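Setting up the coffee corner (part 3 of the Fumham kitchen guide)

You've got your machine out of the box, the tape is off, and you've rinsed the reservoir. Good. Now it needs a proper place to live. I've set up this corner twice, once badly, so what follows is the second version. I'm using a single-serve machine with the milk station built into the side of the base. If yours has a separate frother, most of this still works, you'll just need more room on the right.

Before you start, get everything you plan to keep out there and put it in one spot. Mine is the machine, one white mug, the milk pitcher, the round two-tier stand from Genmont, and a square mat. Pods and spoons come later.

3.1 Placing the machine

1. Cover the tabletop. I use black cloth. It hides coffee drips until laundry day and you can shake it out over the sink.

2. Set the machine toward the back, a little right of center. Leave enough space behind it that you can get a hand in and lift the reservoir out.

3. Open the lid all the way. If it bumps a shelf, move the machine now, while the water tank is still empty.

4. Put your mug on the drip tray, under the brewing head. If it won't go under, you need a shorter mug. Please don't tilt it in, I've mopped that up.

5. Set the two-tier stand at the front left. Cups go on the upper tray, and the lower one is for whatever you reach for less.

6. Drop the milk pitcher into its recess and turn the handle out to the right, away from the mug.

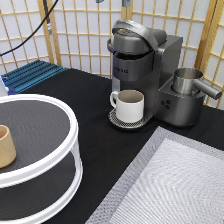
Kumiko Matsuda: I had mine the other way around, stand on the right, and I kept knocking the pitcher handle with my sleeve every time I grabbed a cup. Swapped sides after reading this and it's so much better. One question, do you keep the mat under the stand or in front of the machine?

In front, Kumiko, over to the right and turned at an angle. It's where I park a hot mug or the pitcher while I'm looking for a spoon. I tried it under the stand for a while and all it did was collect crumbs.

CAUTION: Unplug the machine before you shift it around. And don't pick it up by the brewing head or the lid — use both hands, low down on the base.

NOTE: If you've got the older Rawat stand, the uprights screw into the bottom tray from underneath. Tighten them before you load anything on top. They do work loose, so I give mine a turn whenever I wash the trays.

3.2 Jars, lids and small stuff

1. Pick two containers to keep within reach and put the rest in a cupboard. Mine are sugar and cocoa. (I started with five. I could hardly find the machine.)

2. Wash the lids separately from the jars and let them air dry upside down on a towel overnight.

3. Check the inside of each lid before it goes back on. If there's a liner, press around it with your thumb to make sure it's sitting flat.

4. Label the side of the jar and leave the lid alone. Lids get swapped, and then you've put cocoa in somebody's tea.
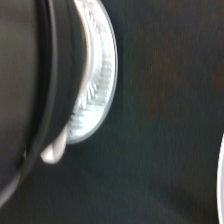 Getting a lid off first thing in the morning is my least favorite part of making coffee, and sugar makes it worse, creeping into the threads and setting like cement. Wipe the threads with a warm damp cloth whenever you refill. When you're buying containers, think about grip too: an edge with fine ridges, like the white one here, gives your fingers something to hang on to. Smooth lids look lovely in the store and I've given up on every one I owned. If a lid is really stuck, run the rim under warm water for a minute and try again with a rubber glove on.

CAUTION: Don't pry with a knife. I have the scar.

3.3 The first brew

1. Fill the reservoir with cold water to the line.

2. Run a full cycle with no pod in, straight into the mug, and tip it out. Then do it again. My Verkevora booklet only asked for one rinse, but the first cup tasted of plastic and the second rinse fixed it.

3. Let the machine rest for 10 minutes with the lid open.

4. Make a real cup.

5. Empty the drip tray. Yes, even after one cup! It holds less than you'd think.

3.4 Cloths and wiping down

Keep one cloth for the machine and one for the table and don't let them trade places. The machine cloth picks up milk, and milk smeared across a dark surface dries into cloudy streaks you'll only notice when the sun comes in.

1. Wipe dark surfaces in one direction, with the grain if there is one.

2. Follow straight away with a dry cloth.

3. Hang both cloths up to dry. A damp cloth left folded on the table will leave a mark, and on my old sideboard that mark has been there since March.
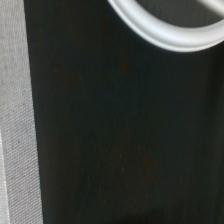

Fig. 3: Pale gray twill alongside the dark surface.

NOTE: Washing the gray cloths with fabric softener makes them useless for drying. Plain detergent is fine.

Descaling is in part 4. You won't need it for a while unless your water is very hard, in which case read it before you go any further.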